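Bodton Toy Collection, Workshop Notebook
Bench 3, Small Animals
January, morning and afternoon

Purpose of session

The session continued the inspection and relabeling of the small molded animals received under the Gruleck transfer. The transfer list gives over 300 pieces. Of these, 138 have so far been entered in Trevor, and the remainder are held in the gray cartons under the stairs until a bench record has been made for each. Work proceeds by lot, with 25 pieces to a lot. The present entry concerns the farm lot and a question of classification that arose in it.

Staff opening a carton are reminded that the lot number is taken from the carton lid and not from the slip inside. Two slips were found exchanged last month and the error had already been carried into Trevor before it was noticed. The affected records have been corrected and are marked with an R in the remarks field.

Condition of the bench

The tabletop was wiped down at 8:40 with the mild detergent and left to dry before any pieces were brought over. The Ololitz panels behind the bench were dusted at the same time, from the top down. The joint between the panels was gone over with a dry brush, as dust from the cartons tends to settle there and drop onto the table later in the day.

No paper is to be fixed to the wall at this bench. The previous practice of taping the lot sheet to the panel left adhesive, which took most of an afternoon to remove. Lot sheets now go on the clipboard.

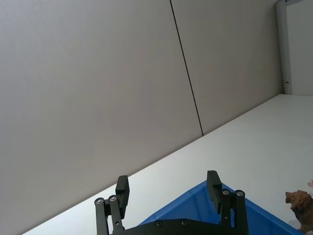
Bench 3, wall panels and tabletop, with the joint and the white post.

The overhead lights were on throughout and the window blind was kept down. Color notes made in daylight before the holidays do not agree with those made under the overhead lights, particularly for the pale pinks and the tans. All color notes for the farm lot should therefore be treated as made under the overhead lights only. Whether the earlier lots need to be looked at again is left open for the monthly meeting.

Receiving tray

The blue plastic tray remains in use for receiving. It has a raised rim, which keeps rounded pieces from leaving the bench, and the color gives reasonable contrast with most of the animals. It is poor for the blue and dark green pieces in the sea lot, for which a white tray has been requested.

One disadvantage should be noted. The ribs molded into the end wall hold grit. After the poultry were processed a fine line of dried soil was found along the foot of the ribs and had to be lifted out with a wooden pick. The tray should be rinsed between lots, and the ribs brushed lengthwise, before the next carton is opened. It is not sufficient to tip it out.

Pieces are to be laid in the tray with space between them where possible. When two are resting against each other, the upper one is lifted by the body, never by the tail or a leg. Several of the thin-tailed pieces in this transfer show old stress marks where the tail meets the body, and one goat in the previous lot was received with the tail already missing.

The classification question

Two pieces were set aside from the farm lot for discussion, a pale pink pig and a brown four-legged animal. The pig presents no difficulty. The brown animal was wrapped in the same tissue as the pig, with a single slip reading "farm, 2." No maker's mark was found on the belly or on the underside of the feet. From one side it reads as a large cat, perhaps a lioness. From another it could be taken for a dog.

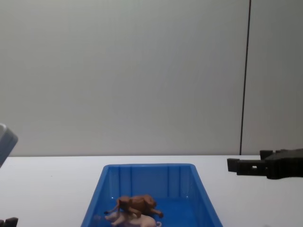 Maëlle Landry objected that the slip ought to be given more weight than the notebook has been giving it, the person who wrapped the pieces having presumably known which set they came from, and that a lioness in a farm set was in any case no stranger than the polar bear entered with the poultry in the fall. She asked that the piece not be moved to the wild animal carton on the strength of its shape alone.

The objection is accepted in part. The slips record how the pieces were kept and are worth preserving for that reason. They do not settle what a piece represents. The following procedure was agreed for this and similar cases.

The piece keeps the lot in which it was received. The "animal" field in Trevor is filled in only when two people, looking separately, have written down the same answer. Until then the entry reads "quadruped, brown" or the equivalent, and the suggestions are placed in remarks with initials. The wording of the original slip is copied in full, spelling included.

Applied to the present case, the piece has been given a provisional record under the farm lot. Remarks read: "lioness or large cat (M.L.); dog or puppy (bench). Received with pig, one tissue." A comparison with the printed sheets in the reference binder was attempted and gave nothing useful. The binder has good coverage of cattle and horses and very little else, and its dog pages are photocopies in which the browns cannot be told apart.

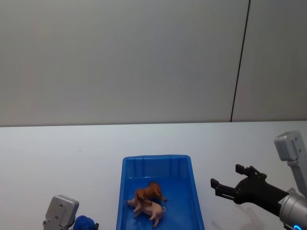 Relative scale was then considered, on the suggestion that a farm set would keep its animals more or less in proportion. This proved a weak argument. The hens already recorded from the same carton are far too large for the cow, and the sheep appear to come from at least two different sets. Scale should not be used to move pieces between lots in this transfer.

Surface finish may be of more help. The bench note for the brown piece gives the finish as glossy, and a number of the wild animals from the earlier cartons carry the same note. A list of all entries with "glossy" in the finish field is to be drawn from Trevor and checked piece by piece. It must be borne in mind that the field was filled in by several hands and that the word was probably not used in the same sense each time.

Cleaning notes

Dry brush first, soft bristle, with attention to the leg joints and ears. Damp cloth second, water only. Detergent is for the tray and tabletop and is not used on pieces until a test has been made on the underside. Painted eyes are not touched with the cloth.

The pig was recorded separately after the discussion above. It stands on its own feet without support, which has been entered in Trevor under "stability." The molded details on the back and legs are clear and should be brushed along the line of the molding. The curled tail is sound. The color is entered as pale pink, overhead lights. 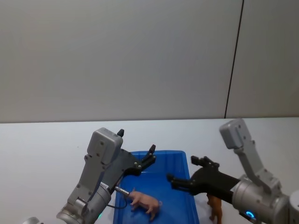

Labels for the lot were printed in the early afternoon. The tie-on type was used throughout. The string is looped once around the body and not around the neck, and the knot is left on the side away from the label so that both can be lifted together. Labels already tied at the neck in the poultry lot may stay as they are until the pieces are next handled.

The label printer again dropped the last character of the lot number when the field was full. The workaround is to leave out the hyphen. This has been reported.

Outstanding

White tray for the sea lot, requested, no reply yet.
List of glossy entries from Trevor, to be checked against the pieces.
Second opinion in writing on the brown quadruped, from someone not present at the discussion.
Fresh tissue. The present roll will not cover the next carton.
Polar bear in the poultry lot: apply the procedure above and copy out its slip.
Color notes made in daylight, for the monthly meeting.

Bench closed at 4:15. Farm lot carton returned to the stairs with the lid taped on one side only, as work on it is not finished. The next carton is the one marked HORSES / MISC.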